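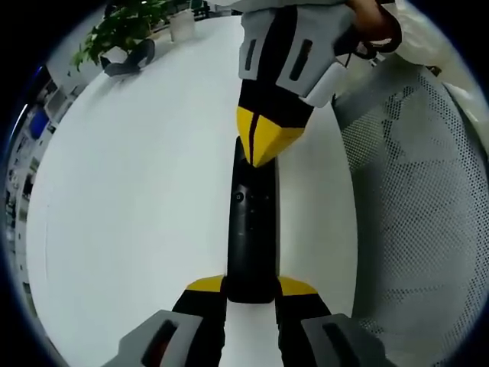 Wednesday. Back on the grippers after lunch with Jade. Passing a remote from one to the other, over and over, so the machines at Brakden can learn it. My wrists were sore by three.

Leanne says the returns bench goes from 10 people to 7 once the arms start. The other three get offered inspection. Beryl doesn't want inspection – she has sorted returns since Garside had the building, and she likes the radio. I've put my name down for it. Same pay, earlier start.

Jade wants to do 200 passes tomorrow. Need to bring the wrist brace.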